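Open day at the Nkosi automation workshop, Droltthorpe

Posted November 7, 2024

I drove out to Droltthorpe for the Nkosi open day, which the workshop holds twice a year. The last one was in July and I missed it. Registration was free but capped at 48 people, and the list had filled by the time I arrived, so anyone who just turned up was asked to wait in the car park until the no-shows were known. Parking is behind the building, off the service road. The sign on the main street points the wrong way.

We were split into groups and given a coloured sticker. Mine was yellow, which meant starting upstairs with the talk and finishing in the teaching room. The other groups did it in reverse. I would have preferred to see the machines first, but the order made sense once the talk got going.

The talk was given by Orathai Inthanon, who runs the handling program. She spoke for 17 minutes and took questions for longer than that. Nkosi began as a repair shop for packing equipment and still does some of that work, mostly for food plants around Cladley. The handling program is newer. Its aim is to get machines to pick up and put down ordinary household things, starting with dishes. She said dishes were chosen for a dull reason: every kitchen, cafeteria and aged care home has them, and clearing and stacking them is a job employers have trouble filling.

Most of her talk was about how the machines are taught. The workshop used to program each movement by hand. A technician would enter positions for the arm, run it slowly, correct it and run it again. A single task took 8 working days, and if someone swapped the plates for a different set, much of that had to be redone. Now a person holds a gripper in their own hand and does the job with it, over and over, while a camera on the gripper records. The recordings are used to train the arm. She played a few of them on the wall screen with the sound off. They are not exciting to watch, but I could follow what was being taught.

Questions from the audience were mostly about cost and jobs. A man who manages a club kitchen wanted to know when he could buy one. Orathai said there was nothing for sale and she would not give him a date. Someone else asked about glassware. They have tried it, and the person who sweeps up has asked them to stop until the grip is better.

After that we went down to the teaching room. It is smaller than I had pictured. There are several work areas, each with a patterned mat to lay things out on, and shelves of dishes in different colours and sizes. Duangjai Wiriya looked after our group. She trains the people who do the demonstrations and has done plenty herself.

She explained that a plate lying flat is harder than a bowl, as there is very little edge to get hold of. With a bowl, one finger goes inside and the other stays outside, and the side is held between them. The pads on the fingers do the gripping. If you close on bare plastic the dish swings round, especially when it is picked up at one side, where all the weight is hanging off the grip. New people nearly always squeeze too hard. She tells them to close until the dish stops shifting and leave it there.

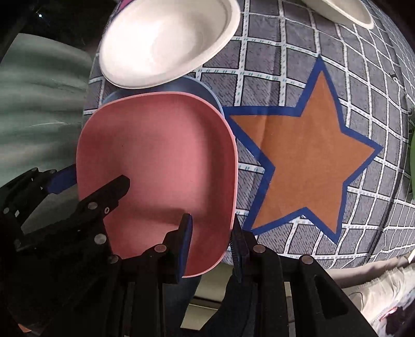
Why use a hand-held gripper when a person could do the job with bare hands?

The arm has a gripper and no hand, so the recordings need to show what a gripper can do. A person's fingers can slide under a plate or steady it with the thumb in ways the machine can't copy.

Each of us had a turn. The tool is lighter than it looks, though my wrist was tired after a few minutes. Picking up was fine. Putting down was where I had trouble, as I kept letting go a little early and the bowl dropped the last bit onto the mat. Duangjai said that was common, and that attempts like mine would be marked and left out of the training set. A boy who had come with his mother did it better than any of the adults in our group.

A full session is 195 demonstrations, with breaks. The layout is changed between them, so the dishes may be stacked, spread out or overlapping. Colours get mixed up as well. Early on, the arm had been taught mostly with white plates and did poorly when it was given anything else.

The last stop was the arm itself, set up behind a clear screen at the far end. It moved three plates from a mat to a rack, slowly. On the fourth it closed beside the rim, missed, went back and tried again, and got it the second time. The technician let it go without stepping in. I was glad they showed it as it is. The demonstration I saw last year at the Grurkberg fair was much faster, but it used the same plate every time, put back in the same spot by a staff member.

Tea and sandwiches were served in the front office. There was a sheet for people who want to come in and do paid demonstration sessions, and a fair number put their names down. Training takes one afternoon and no technical background is needed.

A few practical notes for anyone going to the next one. Wear closed shoes, as they will turn you back at the teaching room door otherwise. Bags go in the lockers by the stairs. Photos are allowed in the teaching room but not where the arm is. The stairs are steep and there is no lift, but the talk is also shown on a screen in the front office if you ask. Registration for the next open day goes through the workshop's front desk.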